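Samarakoon Arm, Kitchen Counter Build
Pre-Run Checklist, with my comments
Kept by the builder, Nirstead Shared Workshop

I go through this before every run, on the simulated counter first and then on the bench. Comments are mine and they do wander a bit, so skip them if you only need the boxes.

1. Emergency stop within reach of the chair
Status: OK
Comment: I moved the button to the left side of the keyboard in September and I love it there. Please don't move it back! If you're left-handed, come and talk to me and we'll work something out.

2. Simulated counter loads with the same items as the last log
Status: OK
Comment: Bread, tomato, the green bottle, the crystal ball on its stand, the gold rings behind it. I know it's an odd sort of kitchen, but I do like having shiny things and dull things side by side, and the cup lying on its side is a nice awkward shape to plan around.

3. Approach from above, fingers lined up on the bottle neck
Status: OK, watch it
Comment: Step this one slowly, please. The neck is slender and there isn't much room for error, so I stop the arm at the neck and look from more than one side before I let anything close.
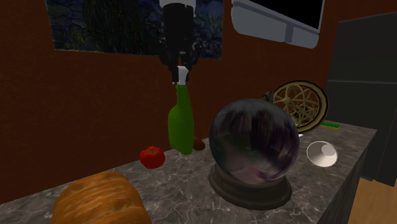

The approach speed is set at 31 in the Cillham controller, and I would leave it there for now. I tried it quicker one evening and spent the rest of the night putting my limits back in order, which my tea did not survive.

4. Clearance to tall and round items
Status: OK
Comment: The crystal ball is the one I fret over, being so wide. Check the wrist as well as the fingers. It's easy to watch the tips and forget that the joints above them stick out on both sides.

5. Joint limits loaded and matching the printed sheet
Status: OK
Comment: The sheet is taped inside the Prenddale cabinet door. If you change a limit, cross out the old number and write the new one next to it, so the rest of us can follow what you were thinking.

6. Wrist view checked, both fingers in sight
Status: OK
Comment: I want to see the left finger and the right finger and whatever lies between them, all the way down to the palm. Look past the fingers too, at what's standing on the marble behind.

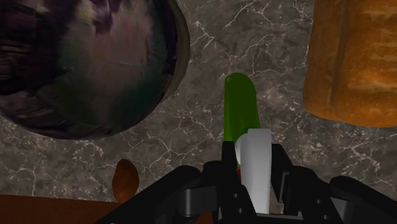 Grip force limit stays at 29 until the new pads come in. On the bench, give each finger a gentle wiggle by hand with the power off, and if you feel any play at the inner joints, snug the screws and note it below.

7. Cables clear through the full wrist turn (bench only)
Status: NEEDS WORK
Comment: The loop by the elbow still rubs. I've put on a wrap of cloth tape for the time being, and I have a proper sleeve coming. No full turns until it's on, please, however tempting.

8. Log file started, cycle counter read
Status: OK
Comment: Service is due at 3000 cycles. Write the reading down before you start and again when you finish.

9. Power down, arm parked, stop button pressed in
Status: OK
Comment: Park first, then power. I left it the other way once and the arm sagged onto my good notebook.

Open items: elbow sleeve, 2 spare finger pads, fresh copy of the limits sheet (the old one has a coffee ring right over the shoulder numbers).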